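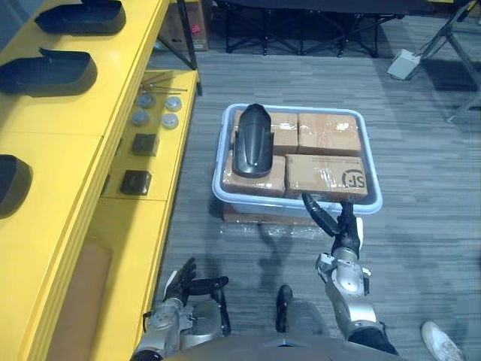
How do I stop getting burned at the back post now that I've been moved to left back?

Hadi Abu Hammour

Hi all, long time reader, first time asking anything. I play for Strachan in the over-30 rec league (Monday nights, turf field, the one with the terrible lights) and up until November I was a winger my whole life. I'm not fast anymore but I can still beat a guy once in a while and put in a decent cross, and I was happy out there. Then our left back moved away, our captain looked around the group at warmups, and somehow it was me. I figured it would be one game. It has not been one game.

The part I thought would be hard is kind of fine. One on one against their winger I do okay, I guess because I know what I would have wanted to do in his shoes. I stay on my feet, I show him down the line, and if he gets a cross off then he gets a cross off. I've even enjoyed some of it!

My problem is when the ball is on the OTHER side. Their left winger gets it, everybody on our team shuffles across, and I end up tucked in next to our center back like I've been told to. Then the cross goes over everyone's head and there's a guy standing behind me at the back post with all the time in the world. Last week against Groltmont it happened twice in the first half, same guy both times, and we went in at the break down 2-0. We ended up losing by that score. Both goals were on me and I don't think anybody would argue.

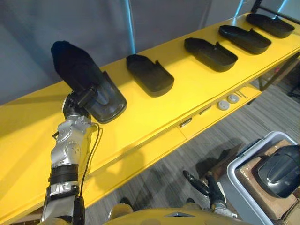 Trays lined up along the yellow shelf

What I've tried so far. I tried staying wide with the winger, and then our center back yelled at me because there was a huge hole between us and their number 9 just walked into it. So I went back to tucking in, and tried to look over my shoulder more, but every time I look the ball has moved and I've lost it and I panic a little. I also tried standing deeper than the rest of the line so I could see everything, and that played their striker onside by a mile, so I won't be doing that again.

Our keeper says it's my job to know where he is. Our center back says it's my job to stay connected to him. Both of those sound right to me and I can't seem to do them at once. I'm 5'8" too, so I'm not winning many headers against anybody who gets a run at it.

We don't have a coach, by the way. We have a captain and a group chat. So whatever the fix is, it has to be something I can do myself or something I can ask one or two guys to help with before kickoff. We have Ploltard next and they cross the ball all night long. Any help is welcome, and be as blunt as you want.
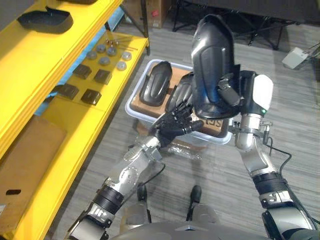 Fraser Matheson

Ex-winger here too, got moved back when my hamstrings quit on me, so I feel your pain. I gave up a truly embarrassing number of back post goals my first season. A few things that helped me.

The biggest one is your body shape. I would bet money that when the ball is on the far side you're standing square, chest facing the ball. If you're like that, the guy behind you might as well be in another state. Open up. Get side on, with your back half turned toward your own goal, so you can see the ball with one glance and your man with the next. You want to be moving your eyes, and maybe your chin a bit. If you have to spin your whole upper body to find him, you're set up wrong.

Next, pick your moments to look. You said that whenever you look, the ball has moved. Sure, because you're probably looking while their winger is standing over it ready to hit it. Look when the ball is traveling. While a pass is rolling from their midfielder out to their winger, nothing can happen to you, he can't cross it until he gets it. That's your free look. Same when he takes a big touch. When his head goes down and his leg goes back, your eyes are on the ball and they stay there.

And keep your back foot light, if that makes sense. I spent years flat on my heels waiting to see where the ball would go. Take little steps, be ready to drop. It's much easier to start a yard too deep of your man and come forward to meet a ball than it is to backpedal under one. (A yard deeper than HIM, not deeper than your back line! I know you've already learned that one.) 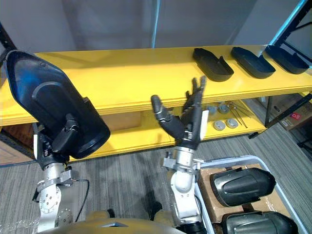 As for the argument between your keeper and your center back, they're both right, just at different times. When the ball is out near midfield, stay close to your center back, because the pass through the gap is what kills you. Once their winger gets near the corner of the box and it's obviously going to be a cross, the gap matters less and the guy behind you matters more. So you drift back toward him as the ball gets closer to your end line. Nobody is going to slide a clever pass through from down by the flag, or at least not in my league.

On the height thing – you don't need to win the header. I'm not tall either. You need to be in his way and off the ground at the same time he is. Get your body between him and the goal, jump early, make him head it from an uncomfortable spot. Most over-30 guys can't score from that. If you get a touch on it at all, send it back out the side it came from or put it out for a corner. I used to try to bring them down with my chest like I was still a winger. Please don't.

Last thing, get your keeper to talk. He can see the whole field and you can't. Agree on one word before the game. Ours is just "behind" and he yells it whenever somebody is lurking back there. He should be loud about it and he should be early. If he waits until the ball is in the air then he's just telling you about a goal.

Slamet Osman

just stay with your man. winger goes wide you go wide. let the center backs deal with the middle thats what they're for. worked for me for years

Gillespie Gillies

I don't agree with the one above, sorry. If you follow the winger out to the sideline every time you'll leave the same hole you already got yelled at for. Fraser has it pretty much covered.

I'd only add that it might not be all you. Where is your left midfielder when those crosses come in? When I played for Brason we had a left mid who scored 6 goals one fall and I don't think he crossed the halfway line going backward the entire time. I was covering two guys at the back post every week, and I thought I was the worst defender in the state. We finally asked him to get back to the edge of the box any time the ball was on the far side, and it got a lot better. You were a winger, so you know how tempting it is to hang around up there. Buy the guy a drink and ask him nicely.

Also, if somebody on your team will stay after the game, have him stand out on the right and float balls over your head while another guy makes runs behind you. Ten minutes of that beats a month of reading about it. Start with him walking the runs.

Hadi Abu Hammour

Thank you, this is great. Fraser, I am 100 percent standing square, I got up in my kitchen and acted it out and yep. I'm going to talk to the keeper about the one word thing tonight. And Gillespie, our left mid is my brother-in-law, so that'll be a fun conversation. I'll post again after Ploltard.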